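Frühstück bis elf: Das Ollano macht wieder auf

Donnerstag, 12. Mai - Ich geb's zu, ich bin wegen des Frühstücks hingegangen. Das Ollano in der Allis-Passage hat seit heute wieder geöffnet, nach einem Umbau, der sich gezogen hat wie Kaugummi, und ich wohne zwei Straßen weiter. Also war ich neugierig, was mit der alten Theke passiert ist. Die ist weg. Den neuen Tresen hat die Tischlerei Ondieki gebaut, und wo früher die Zeitungen lagen, kann man jetzt am Fenster sitzen und den Leuten beim Parken zusehen.

Kelly Marinho hat den Laden im Winter übernommen und wollte vor allem eins: dass die Gäste sich morgens selbst bedienen können, ohne dass sich die Schlange bis zur Tür staut. Wer früher kurz vor acht da war, weiß, wovon ich rede. Bezahlt wird einmal am Eingang, danach nimmt man sich, was man mag, und das bis elf Uhr (sonntags fällt das Frühstück vorerst aus, schade!). Eier und warme Sachen kommen weiterhin aus der Küche, dafür ist Maksym Maksymiv zuständig, den viele noch aus der Kantine am Bahnhof kennen dürften.

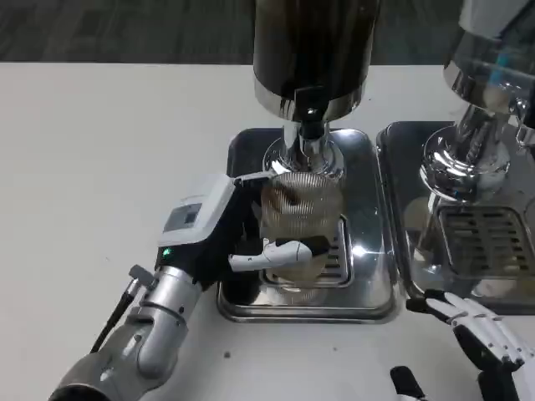
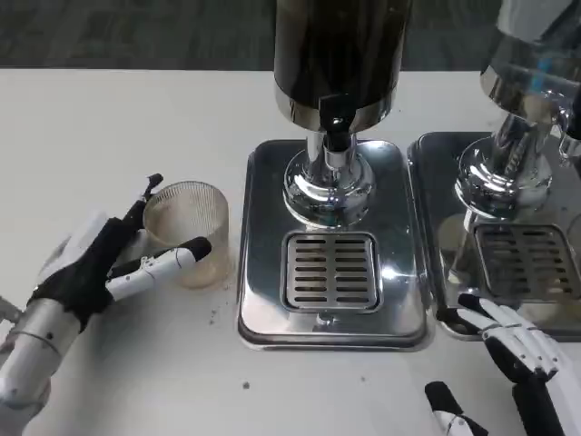

Getränkespender und geripptes Glas

Bei den Getränken hat Marinho am längsten überlegt, wie sie mir zwischen zwei Lieferungen erzählt hat. Kannen wollte sie keine mehr, die standen im alten Ollano immer halb leer herum, und eine war grundsätzlich gerade verschwunden. Geworden sind es Spender aus Edelstahl, jeder mit eigener Tropfschale, und die Schale mit dem Schlitzgitter in der Mitte finde ich ja schon mal sehr vernünftig, wenn ich an die Ränder auf den alten Tischdecken denke. Die klaren Gläser mit den feinen Längsrillen mag ich auch, meine Oma hatte ganz ähnliche. Bestellt wurde alles beim Gastrohändler Skamix, 2.430 Euro hat die Ausstattung für die Frühstücksecke gekostet. Marinho hat sich dafür lieber die neue Markise gespart, die kommt dann vielleicht nächstes Jahr.

Geschmeckt hat es mir gut, vor allem das Körnerbrot, von dem ich mir eindeutig zu viel genommen habe. Der Kaffee ist kräftiger als früher, manchen wird er zu kräftig sein - der Herr am Nebentisch hat jedenfalls nach mehr Milch gefragt. Was mir noch fehlt, sind Haken für die Jacken. Meine lag die ganze Zeit auf dem Schoß.

Ab Juni will das Ollano auch abends öffnen, erst einmal an zwei Tagen in der Woche und mit kleiner Karte. Welche Tage das werden, steht noch nicht fest. Für größere Runden kann man schon jetzt reservieren, am besten direkt am Tresen, das Telefon ist nämlich noch nicht wieder angeschlossen.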